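이르코모(Irkomo)는 바스트게이트(Bastgate)가 개발하고 판매하는 손잡이형 그리퍼 키트이다. 사람이 양손에 하나씩 쥐고 가사 작업을 수행하면 손가락의 움직임과 손목 시점의 영상이 함께 기록되며, 이 기록은 로봇 팔의 조작 정책을 학습시키는 데 쓰인다. 의류 접기, 침구 정리, 식기 옮기기처럼 부드럽거나 모양이 일정하지 않은 물체를 다루는 작업을 주된 용도로 한다. 기구 설계는 타나시스 미하일리디스(Thanasis Michailidis)가, 기록 소프트웨어와 작업 절차서는 아나스타샤 에코노무(Anastasia Economou)가 맡았다.

개요

이르코모는 로봇 팔을 구매하거나 설치하지 않고도 조작 데이터를 모을 수 있도록 만든 제품이다. 기본 키트에는 좌우 그리퍼 2대, 충전 거치대, 교정판, 교체용 손가락 패드, 운반 가방이 들어 있다. 그리퍼 한 대의 무게는 배터리를 포함해 602g이다. 기록은 그리퍼 내부의 저장 장치에 남으며, 작업이 끝난 뒤 유선으로 옮긴다. 실시간 전송 기능은 없다.

구매 외에 기간제 대여도 가능하다. 대여 계약에는 작업자 교육과 데이터 검수가 포함되고, 패드와 같은 소모품은 별도로 청구된다. 바스트게이트는 로봇 팔을 직접 판매하지 않으며, 팔에 장착하는 어댑터는 협력사인 스파키아나키스(Sfakianakis)가 공급한다.

개발 과정

초기 시제품은 한 손용이었다. 한 손으로는 수건을 반으로 접는 정도의 작업은 가능했으나 소매가 있는 옷을 펼치거나 담요의 양 끝을 맞추는 작업이 어려웠고, 개발진은 6월에 설계를 양손용으로 바꾸었다. 이때 두 그리퍼의 시각을 맞추는 동기화 기능이 추가되었다. 양손용 키트의 주문 접수는 2018년 7월 17일에 시작되었다.

초기 생산분은 300세트였다. 조립은 쿠마소라(Kumasora)에 위탁했으며, 최종 교정과 포장은 바스트게이트가 직접 한다.

구조

손가락은 두 개가 마주 보는 형식이다. 각 손가락은 검은색 평행 링크로 이루어져 있고, 안쪽을 향해 기울어진 끝부분에 요철이 있는 파란색 패드가 붙는다. 손잡이의 방아쇠를 당기면 링크가 움직여 패드 사이의 간격이 좁아진다. 최대 벌림 폭은 94mm이다. 두꺼운 겨울 이불처럼 이 폭을 넘는 물체는 가장자리를 집어 다루어야 한다.

패드는 공구 없이 교체할 수 있다. 요철 패드는 천이나 종이처럼 미끄러지기 쉬운 재료에 맞춘 것이고, 평면 패드는 컵이나 상자에 사용한다. 요철 사이에 섬유 먼지가 쌓이면 집는 힘이 떨어지므로 사용 설명서는 작업을 마칠 때마다 마른 솔로 털어 낼 것을 권한다.

카메라는 손가락 뒤쪽에 고정되며 광각 렌즈를 쓴다. 화각이 넓어 손가락 끝과 작업물, 주변 공간이 한 화면에 들어오지만 직선이 휘어 보이고 모서리가 검게 남는다. 제공되는 소프트웨어로 왜곡을 보정할 수 있다. 다만 보정 과정에서 화면 바깥쪽의 정보가 일부 잘려 나가기 때문에 원본 영상도 함께 보관하도록 되어 있다.

의류 접기 작업

의류 접기는 기본 작업 목록 가운데 분량이 가장 많다. 작업자는 침대나 탁자에 옷을 펼친 다음 소매를 안으로 넣고, 좌우를 접고, 아랫단을 올려 사각형에 가깝게 만든다. 절차서는 접는 순서를 한 가지로 정하지 않는다. 같은 옷이라도 접는 사람에 따라 순서가 다를 수 있고, 학습 자료에도 그 차이가 남는 편이 낫다는 것이 에코노무의 설명이다.
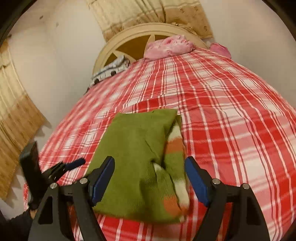

격자무늬 시트 위에 접어 놓은 올리브색 니트 의류와 그리퍼의 두 손가락. 왼쪽에 다른 그리퍼의 일부가 보인다.

니트류는 셔츠보다 까다로운 품목으로 분류된다. 천이 늘어나 접힌 선이 쉽게 흐트러지고, 여러 겹이 겹친 곳에서는 한 겹만 집기 어렵다. 줄무늬나 색 띠가 있는 옷은 어느 면이 위로 올라왔는지 영상에서 구별하기 쉬워 초기 교육용으로 자주 쓰인다. 단색 옷은 접힌 부분의 그림자로 경계를 판단해야 하는 경우가 많다.

바닥면의 무늬에 관한 제한은 없다. 절차서는 무늬 없는 탁자만 쓰지 말고 침대 시트, 담요, 식탁보 등 여러 바탕에서 작업하도록 안내한다. 주변에 다른 옷이나 천이 놓여 있어도 치우지 않는다. 단, 얼굴이나 주소가 적힌 우편물처럼 개인을 알아볼 수 있는 것은 기록 전에 시야 밖으로 옮겨야 한다.

소프트웨어

기록 프로그램은 영상, 손가락 간격, 그리퍼의 자세를 하나의 묶음으로 저장한다. 좌우 그리퍼의 기록은 작업 시작 때 교정판을 함께 비추어 맞춘다. 검수 화면에서는 두 영상을 나란히 재생할 수 있고, 작업자는 각 구간에 ‘펼치기’, ‘접기’, ‘놓기’ 등의 이름표를 붙인다. 이름표는 사용자가 직접 추가할 수도 있다. 인식에 실패한 구간은 자동으로 삭제되지 않고 회색으로 표시되며, 삭제 여부는 검수자가 정한다.

내보내기 형식은 압축 영상과 표 형식 수치 자료의 두 가지이다. 한국어 메뉴는 초기 판에 포함되지 않았다가 이후 갱신에서 추가되었다.

평가와 한계

사용자 평가에서는 설치가 간단하고 일반 가정에서도 바로 쓸 수 있다는 점이 장점으로 꼽혔다. 반면 장시간 사용할 때 손목에 부담이 간다는 지적이 있었다. 바스트게이트는 손잡이 뒤쪽에 끼우는 받침대를 선택 품목으로 내놓았으나, 받침대를 끼우면 좁은 서랍 안에서 작업하기가 불편하다.

집는 힘을 측정하는 센서가 없다는 점도 한계로 거론된다. 손가락 간격만으로는 천을 꽉 쥐었는지 가볍게 쥐었는지 구별하기 어렵다. 미하일리디스는 힘 센서를 넣으면 손가락 끝이 무거워져 얇은 천을 다루기 나빠진다고 밝힌 바 있으며, 센서 내장형의 출시 계획은 발표되지 않았다.

빛이 약한 방에서는 검은색 링크와 어두운 옷의 경계가 흐려져 자세 추정의 오차가 커진다. 사용 설명서는 작업면에 조명을 하나 더 둘 것을 권하지만, 조명의 종류나 밝기는 규정하지 않는다.

같이 보기

양손 조작
모방 학습
그리퍼
스파키아나키스 어댑터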